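Lingate Flat Drawing Board, Blue Edge

Code: LG-62
Brand: Lingate
Sold by: Flilach School and Office Supply
Availability: In stock at the Varnon warehouse. Store pickup by arrangement.

Overview

The Lingate Flat is a small unframed whiteboard for desks, laps and kitchen tables. It has a plain white writing face with a thin coloured edge and rounded corners, and it's light enough for a four-year-old to carry across a room. There is no tray, stand or hanging hook. If you want a board for the wall, look at the Lingate Wall series, which comes with brackets and screws.

Most of these go out in class packs to primary schools. We also sell a fair number singly to tutors, speech therapists and people who want something beside the phone to write on.

Specifications

Face: white, gloss, dry erase
Back: white, matte, not for writing
Edge: blue (also made in grey and dark green)
Corners: rounded
Magnetic: no
Lines or grid: none
Class pack: 13 boards, one colour per pack
Warranty: 4 years against staining and edge separation, home and classroom use

The face is rated by the maker for 3,000 wipes with a soft cloth. Abrasive pads will shorten that considerably and are not covered under the warranty.

Markers

Any low-odour dry erase marker will work. Fine tips suit this size best, as a chisel tip fills the board after a few words. Black and blue wipe off most easily. Red and green can leave a tint if left on over a weekend, and orange is the worst of them. Wet erase markers may be used but need a damp cloth and a dry wipe afterwards.

Do not use permanent marker. If it happens anyway, write over the mark with a black dry erase marker, leave it for a few seconds and wipe both off together. You may have to do this more than once. Isopropyl alcohol on a cotton pad is the next thing to try. Nail polish remover will dull the finish.

Markers and cloths are sold separately. The Gagnon fine tip set is the one we stock beside the boards and the one the store uses for its own signs.

Care

Wipe the board after each use. Once a week, or when the face starts to look grey, wash it with warm water and a drop of dish soap and dry it with a clean cloth. Don't soak it. Water that sits under the edging can lift the glue over time, and boards put through the dishwasher are not covered.

Store flat or upright in a box. Boards leaned against a heater or left in a parked car in July will bow. A slight bow will usually settle if the board is laid face down under some books for a few days.

Keep masking tape off the face. Name labels should go on the back.

Class packs

Packs are shrink-wrapped with a sheet of card between each board. Schools ordering more than one pack can mix edge colours between packs but not within them. Several teachers have told us they use the colours to sort reading groups, so check with the office before reordering.

Replacement single boards are available in all three colours. The shade of blue changed slightly when the maker switched edging, and a new board may not match an older set exactly.

Delivery and returns

Orders placed before noon leave the warehouse the same day. Orders placed on the weekend leave on Monday. Class packs are heavy for their size and are sent by courier, with a signature required — please give a delivery address where someone will be present during the day.

Unused boards may be returned in their original wrapping within 62 days. We don't take back opened class packs unless a board is faulty. If a corner arrives crushed, send us a note with the order number and we'll replace that board without asking for the pack back.
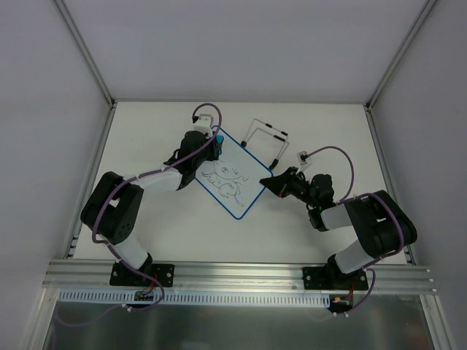

Yamuna Joseph: Bought the grey ones for my Grade 2 class two years ago and they've held up well. A couple have gone cloudy in the middle where the kids rub with their sleeves, but soap and water brings most of it back. I'd like to see a lined version for printing practice. For now I rule lines on the back in pencil and slip the board under a clear sleeve, which does the job.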